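Raltedville Household Help > Kitchen > Washing up

Clearing a small table after a meal: what order, and does everything go in the rack?

Posted by gradix65, 3/13/20

We have no draining board, so the dish rack stands on the dining table and the clearing is done around it. The rack is a square grey plastic one with low sides and an open lattice base. It shares the table with a large round black tray, a smaller black tray that collects the food scraps, and a clear plastic box.
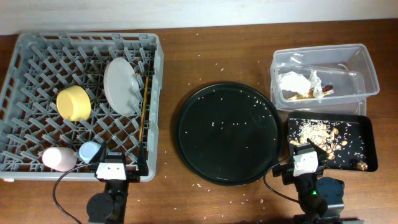
My difficulty is space. Cups and a plate fill the rack quickly, and a single chopstick tends to end up flat along the side. The scrap tray gets left until last, by which time there is nowhere to put it. I would like a fixed order of work. I would also like to know whether cups can drain on their sides, as a film of water stays in the bottom of mine. The table is wood and I do not want marks on it.

2 replies

Wokalard
Accepted reply

Deal with the scraps first. While that tray is full it takes up table space and anything knocked against it will spill. The order I use on a table of similar size is as follows.

1. Empty the scrap tray into the food bin. Scrape it with a rubber spatula, then wipe it with kitchen paper. Dry crumbs and grains come off more easily before the tray meets water.

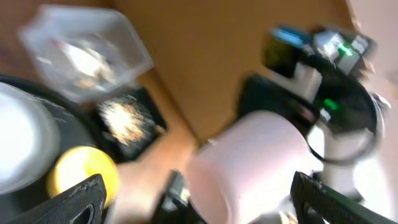 2. Move the clear box off the table. Storage boxes do not need to be there during washing up and should go back to the cupboard with their lids on.

3. Wash cups first, then plates, then anything greasy. Large trays go last.

4. Load the rack from the back. Plates stand on edge against a side wall, with a gap of 2 cm between them if you have more than one.

5. Leave to drain for 20 minutes, then dry by hand whatever is still wet.

On cups: a cup on its side will hold water below the lip if the base sits lower than the rim. Turn it upside down on the lattice, or prop it so that the opening points downwards. Light plastic cups tip over easily, so put them in a corner.

Chopsticks should stand upright in a holder or a tall jar. Wood lying flat on wet plastic dries slowly on the underside.

An open lattice base drains straight on to whatever is beneath it. You need a drip tray under the rack, at least 15 mm deep. Your large round tray would only do if the whole rack fits inside the rim, so measure the rack corner to corner first.

Nägeli fan

I just use a towel under mine. Change it when it gets wet. Agree about the scraps, but I do the big tray first to get it out of the way and lean it on the wall, some 15 minutes and it is dry. Never had a mark on the table but mine is oiled.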